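3.2. Rediseño de la página de inicio y abandono en móvil

El segundo estudio se realizó sobre la tienda en línea de Tresstead, una empresa pequeña de artículos para el hogar con sede en Radmont. La versión anterior del sitio cargaba en la portada un carrusel, dos formularios y un vídeo de reproducción automática. La versión nueva, preparada por el estudio Hedlund, redujo la portada a una sola imagen, un menú de 7 entradas y un buscador visible.

Se registraron 434 sesiones completas desde teléfono móvil, repartidas al azar entre ambas versiones. Quedaron fuera las sesiones de menos de 18 segundos y las procedentes de la propia empresa. La fotografía de producto empleada en las fichas fue la misma en las dos condiciones, de modo que las diferencias observadas corresponden a la estructura de la página y al orden de los contenidos.
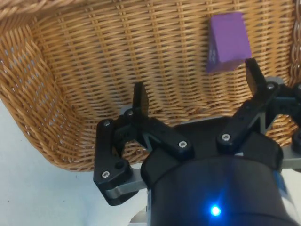
Figura 4. Cesta de mimbre, detalle del trenzado.

Según Bratotcombe, que el menú sea más corto no basta para explicar la mejora, y habría que medir por separado el efecto del buscador. Aceptamos la objeción en parte. El diseño no permite aislar ambos elementos, pero el registro de clics muestra que cerca del 51 % de las sesiones de la versión nueva empezaron por el menú – una proporción mayor que en la anterior – y que el buscador se usó sobre todo después de visitar una categoría.

El abandono en la portada fue menor en la versión nueva. En las páginas de pago no se encontró diferencia apreciable, resultado esperable, ya que esa parte del sitio no se modificó. Los tiempos de carga se analizan en el apartado 3.3, junto con las limitaciones del servidor utilizado durante noviembre.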